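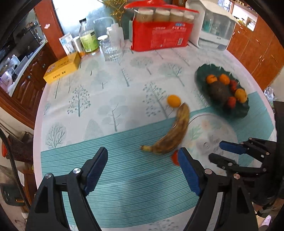
4.2 Demonstration at the open day

On 2019-03-28 our group took part in the open day of the Stondholm center. We had two aims. The first aim was to show to the public how we record hand movements for the later training of a robot. The second aim was to learn if persons without any technical background can use the hand-held grippers after a short explanation. In the earlier sessions at Wanska all operators were members of the staff, and for this reason the results in Section 4.1 may be too favorable.

Figure 4 shows the fruit task from the view of the gripper camera. The operator holds one gripper in each hand, and the two blue pads of the nearer gripper face each other. For this task we selected a dining table and we did not remove the ordinary things from it. Cups, bottles and a glass remained in their places near the sides, and the tablecloth with the printed trees was also kept. A plain surface would be easier for the vision part of the system, but it would tell us little about the conditions in a home.

Figure 4. Fruit task, view from one of the two hand-held grippers. A second gripper is visible at the right. The banana lies on the striped mat and several other fruits are in the green dish.

The visitor was asked to pick up the banana and to put it in the dish with the other fruits. No order of movements was given. It was permitted to use only one gripper, or to hold the dish with one gripper and to bring the fruit with the other. The banana was chosen with intention. Its peel has large brown patches, and a detector which has learned only clean yellow bananas can fail on it. Also its curved form makes the choice of the grasping point less evident than in the case of a round fruit.

The explanation was given by Nikau Sutcliffe and was limited to two sentences and one slow closing of the jaws. After this the visitor could practice with the small red fruit as long as he or she wished. We recorded 14 visitors. One recording was stopped when the cable came under the foot of a chair, and we repeated it from the beginning. The complete material of the open day has 2338 seconds, the practice not included.

Most visitors understood the closing of the jaws very quickly. The more difficult point was the distance. Many visitors closed the jaws too early, when the tips were still above the fruit, and then opened them and went lower. We have kept these attempts in the data, with a separate label, as the correction itself can be useful for learning. A second difficulty was the wrist. Visitors turned the whole arm where our staff turn only the hand, and the view of the camera became less stable.

We use cookies to improve your reading experience. By continuing to browse this site you accept our cookie policy. Accept | Settings

In the discussions after the demonstration, several visitors asked why the robot itself was not present. We explained that the Stister arm remains in the laboratory and that the recordings are transferred to it at a later stage. For the next open day, in September, we plan to show the recording and the execution side by side, with the shorter cable and with the Tokgöz task added to the program. The labeling of the recordings is described in Section 4.3.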